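Workshop Tips: Finger Pads and Wrist Camera on the Garment Cell

Filed under: Grippers, Cleaning
By Eulalia Ulloa, Ranthorpe workshop

These notes cover the two-finger gripper on the Sovarura cell, the one that works with clothing and hangers. They assume the arm is parked, the air is off and the key is in your pocket.

Lint on the pads. Foam-type padding collects lint from cotton and denim quickly. Clean it at the end of each shift with a strip of low-tack tape, pressed on and lifted straight off. Do not drag the tape sideways, which rolls up the edge of the padding. Compressed air moves the lint into the finger linkage and should not be used. Alcohol softens the adhesive.

Replacing pads. Change both fingers together, even if one side looks fine. Peel the old pad from the tip toward the knuckle. Scrape the residue with a plastic card, wipe the plate with a dry cloth, and press the new pad down for 30 seconds. Leave it 8 hours before gripping anything. Trim any overhang flush with the plate, or it will catch on seams.

Inner plates. Scuffing is normal and needs no action. A raised burr is another matter, as it pulls threads. Run a cotton swab along each plate edge; if fibers stay behind, dress that spot with fine paper and wipe off the dust.

Grip force. Smooth round plastic slips before fabric does, so set the force on a rod. Start at 44 percent and raise it 3 points at a time until the rod no longer turns when you twist it by hand. Check afterward that a thin shirt still comes out without a crease. If you can't satisfy both, the pads are glazed and due for replacement.

Camera cable. Leave a generous loop at the wrist. Turn the last joint by hand to both limits and watch that the loop neither tightens nor hooks a hanger. Tie it at the bracket only. The older Birhane sheet shows a second tie on the forearm; ignore it.

Lenses. Microfiber cloth, dry, one pass per lens. Check the bracket screw at the same time. If it has moved, repeat the hand-eye calibration before the next run.

Test pieces. Use items from the normal working pile, with at least one hard piece among the clothes.
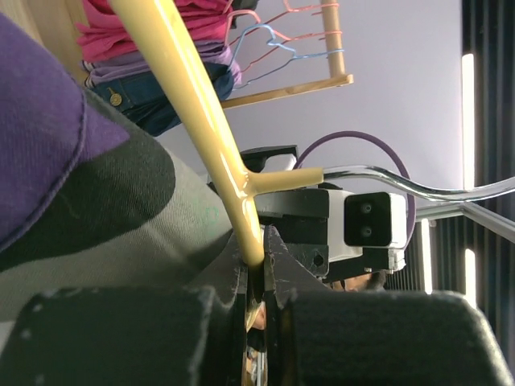 Write the final force setting on the card inside the Grorance cabinet door, with the pad change month next to it. The last entry there is August.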